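SPEAKER NOTES
Voluva Automation Safety Briefing, session 2
Title: The Lerkach Cell Stoppage and What Was Changed
Allotted time: 20 minutes, questions held to the end

Slide 1. Opening
Welcome attendees. State that the session concerns one event, the unplanned arm movement of 28th May in the textile handling cell, and the review that followed. No person was injured. The event was classed as a safety matter because the arm moved while the operator believed it was held.
Remind attendees that the review did not assign personal fault and that questions about individual staff will not be taken.

Slide 2. The task
The cell was being used for garment handling trials under the Nunulex project. Garments are placed on the table in a heap, and the arm is required to lift a single item and set it apart from the rest. The order of the items is not controlled. Thick fabrics are included on purpose, as they were the main source of failed grasps in the February trials.
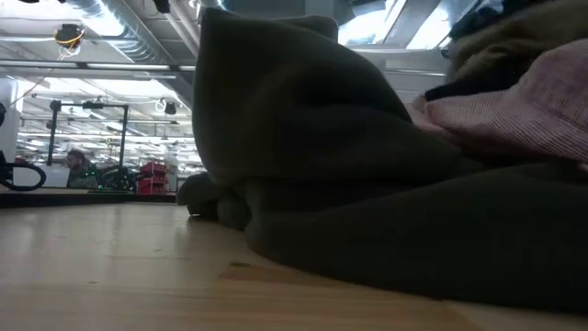

Soft goods present a particular difficulty for fault detection. When the fingers close on a fold, the force reading rises slowly and may never reach the level at which the controller reports a firm grasp. The controller then tries again. Each new attempt is normal behavior and does not raise an alarm. Pause here and ask attendees to keep this point in mind for slide 4.

Slide 3. Sequence of events
Read slowly. The log is in the handout.
Cycle 231 began as usual. The fingers closed on fabric and the grasp was not confirmed. The controller entered its retry routine.
The operator selected Pause at the workstation. The screen showed "Paused" and the arm stopped.
The operator reached toward the table to loosen the fabric. After 18 seconds the retry timer ran out, and the arm resumed a downward movement at reduced speed.
The operator withdrew and pressed the emergency stop. The arm halted at once. The emergency stop worked as designed.

Slide 4. Cause
The Pause command suspended the motion queue. It did not suspend the retry timer, which ran as a separate process. When the timer expired, it placed a new motion in the queue and cleared the pause.
The screen continued to show "Paused" throughout. The display reported the last command given by the operator and took no reading from the arm itself.
The fault had been present since the retry routine was installed. Earlier pauses had been too short to reveal it.

Slide 5. Working position
Explain that the operator gives commands at the workstation and then moves to the table to handle the goods. The review found that staff had come to rely on the software pause for this step, although the written procedure called for the protective stop.
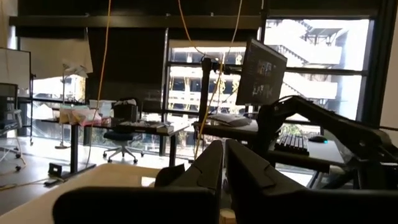
Gripper above the work surface, with the monitor and keyboard beyond.

The Kaczmarczyk report, which reviewed the cell on our behalf, found the procedure correct but hard to follow. The protective stop required a full restart, and staff avoided it when only a small adjustment was needed.

Slide 6. Corrective actions
Pause now stops all timers. Only a deliberate Resume command can restart motion.
The screen status is taken from the arm controller.
Restart after a protective stop has been shortened.
No hand is to enter the work area under a software pause. This rule applies at every Voluva site, including those with no retry routine.

Slide 7. Open items
The revised software has been tested at Lerkach only. Other cells remain under the interim rule until their own tests are signed off. Site leads should return the form at the back of the handout.
Take questions.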